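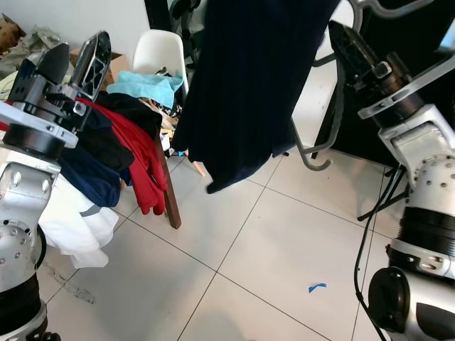
Rurnen water main work pushed back again

Nov 2, 2022

No digging on Stavis Street this week after all. Contractor Cornon says the replacement pipe is still on a truck somewhere, new start date is Monday. Maybe.

Boil notice stays in place for the 500 homes east of the bridge. Free bottled water at the Rimkutė parking lot, 2 cases per houshold, bring something with your address on it. Town ordered 1,000 more cases last night.

Laine Kütt at the water office said crews will work weekends once the pipe is in. Stavis closed to thru traffic untill then, buses going by way of the school. The leak was first reported in August.

More when we get it.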